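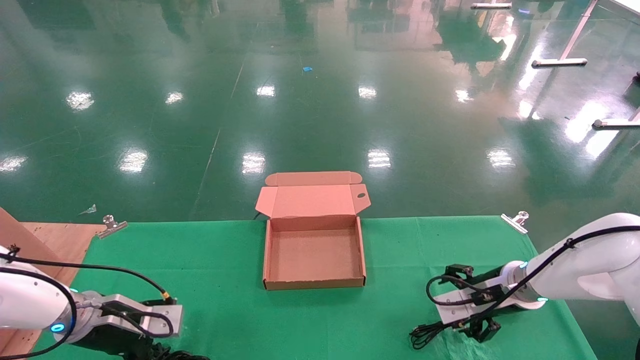 飞机盒的折法和选型笔记

从三月开始,家里往外寄的小件全部改用飞机盒,不再用普通的对口纸箱。原因很简单:对口箱上下都要封胶带,寄一次拆一次,箱子基本报废。飞机盒一体成型,靠折边和插舌固定,不用胶水,压平以后还能再折回来。用了一段时间,把尺寸、折法和几个容易出错的地方记下来,以后买盒子时自己查。

一、结构

飞机盒展开是一整张瓦楞纸板,压痕已经做好。底板在中间,前后左右四面墙,后墙连着盒盖,盒盖前端是插舌。我这批是牛皮本色,没有印刷,插舌两端倒了圆角。圆角比直角好插,直角的盒子插几次以后尖端会起毛、分层,再往里塞就顶住了。

盒盖侧面有半圆形缺口的款式,开盒时手指有地方着力。没有缺口的盒子只能从插舌中间往外抠,抠多了前沿会塌。以后下单优先选带缺口的。

二、尺寸

商家标的有外径和内径两种,页面上经常不写清楚。我买的第一批按外径标长300毫米,放进去的东西正好也是300毫米,结果放不下。侧墙是双层翻折的,每一层都要吃掉一个纸板厚度,两边加起来很可观。现在的做法是先量物品,每边再留缓冲材料的厚度,得出需要的内径,然后直接问商家要内径数据。商家只肯给外径的,换一家。

高度也一样。盒盖插下去以后会占一点内部空间,装得太满,插舌虽然能进去,盖面会鼓起来,堆叠时受力都在中间。

三、折法

1. 先把所有压痕预折一遍,向内折到底再松开。新盒子的纸板有回弹,不预折的话墙立不直。
2. 立左右侧墙,把两端的小耳朵折向内侧。
3. 立前墙,前墙的角要压住小耳朵。
4. 侧墙外层向内翻,卡脚对准底板上的槽口,按到底。听到轻微的一声就是到位了。
5. 盒盖先敞着,放东西,最后把插舌插进前墙内侧。

第4步最容易出问题。卡脚没进槽,当时看不出来,提起来底部就松了。检查方法是用拇指沿侧墙内侧推一遍,会动的就是没卡住。

盒盖敞开时会自己往后倒,浅盒子尤其明显,盖子的面积和底一样大,重心在后面。工作台进深不够的话,盖子会伸到台面外边去。不影响折盒,但装重物之前最好把盒子往自己这边拉一点。

四、台面

折盒子的桌子要铺布。裸木板上折,纸板边缘容易带起木刺,纸屑也不好收。铺一块颜色和牛皮纸差别大的布,掉下来的碎纸一眼能看见,收的时候整块拎起来抖掉就行。布会滑,用金属长尾夹夹在桌板边上即可,比双面胶好拆。长尾夹的开口要大于桌板厚度,买之前先量。

五、填充

轻的东西用揉皱的牛皮纸,底下一层,四周塞紧,上面再盖一层。合盖后轻轻晃,里面有声音就继续加。玻璃和陶瓷不适合单独用飞机盒,外面要再套一层对口箱,两层之间也要有缓冲。

六、存放

没折的盒子平放,不要竖着靠墙,竖久了会弯,弯过的板折出来盖子不平。潮湿的季节用塑料袋套起来。我一次买100个,单价低一些,但占地方,柜子底层全让给它们了。下次打算减量,分2种尺寸买,小号的消耗快得多。

旧盒子回收再用的标准:压痕没有裂透,插舌没有断,底板没有受潮发软。三条都满足就留下,撕掉旧面单,压平,放回那一摞的最上面。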